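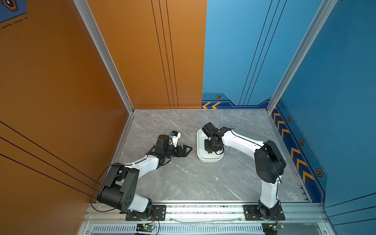 Plinura: colors, patterns and wall graphics for small square work surfaces

Plinura is a collection of flat artwork and layout notes for dressing up a square table with two side walls. It grew out of a simple wish to stop staring at plain gray panels all day, and it got a lot bigger than planned (we kept finding new marbles!). Everything you need to lay out a full set is in the folders listed under Contents.

The current release is named Grument. The one before it, Demissie, had the tabletops but hardly any walls, so if you tried that one and felt let down, please look again.

Contents

tops/ holds 179 tabletop patterns. Stone takes up the largest share, and 17 of those are gray marbles, from nearly white to quite stormy.
walls/ holds 47 wall layouts, each saved as a matching left and right.
marks/ holds the loose pieces: chevron arrows, hexagonal emblems, bolt icons, thin black lines, edge bands.
pairs.csv lists which tops and walls we like together.
notes.txt is a running list of oddities, written in whatever order we noticed them.

The orange and blue set

Our favorite by a mile. Orange goes on the left and blue on the right, with gray marble between them, and the calm gray lets both walls be as loud as they want. The thin black lines are there to break up the big areas of color. Upright ones go high on the orange with slanted ones lower down, and the blue gets three slanted ones near its center. A darker blue band runs along the bottom of the blue wall, carrying orange chevrons that point left, so a bit of the orange comes around the corner with them. We tried those chevrons in yellow first. They looked like a parking garage.

The vertical chevron strip with hexagons mixed in belongs near the corner. You can leave it out on a narrow wall, but it's such a cheerful piece that we'd ask you to try it before deciding.

White pieces look great on this set. A white tray with rounded corners shows up clearly against the marble, and the soft corners are a nice break from all the straight edges in the wall art. Very pale gray trays do get a little lost on the lighter marbles, so go one shade darker on the top if that's what you own.

Fields in pairs.csv

top_name: file name of the tabletop pattern
left_wall, right_wall: file names of the two walls
main_colors: plain words, such as orange, blue, gray
busyness: 1 to 5, our own opinion and nothing more scientific than that
tray_ok: yes, no or maybe, for how easily a light tray can be picked out
remark: free text, often blank, sometimes far too long

There are 79 rows. Many tops never made it into a pair, and we'd love to hear what you put them with.

Laying out a set

Start with the top. Center the pattern on the square and trim all four sides evenly, or the veins of the marble drift toward one corner and you will see it forever. Do the walls next, working up from the bottom band. Marks go on last. Hold each one in place and step back to the other side of the room before you commit, especially the slanted lines, which look steeper up close.

Leave posts and rails bare. Silver aluminum makes a lovely border next to strong color.

Known problems

Four of the wood tops repeat too obviously on a large square.
Two green walls have their left and right files swapped.
The busyness scores for the checked patterns were done late in the evening and are probably a point too high.
Orange comes out redder on some printers. Run a small test strip first.

Naming and reuse

File names go color, pattern, number, all lowercase. The artwork is shared by Flarel for any use, including changed versions. If you recolor a wall, add your own ending to the file name so the two don't get mixed up, and send it over if you'd like it in the next release. Purple is badly underrepresented and we'd be thrilled to get some.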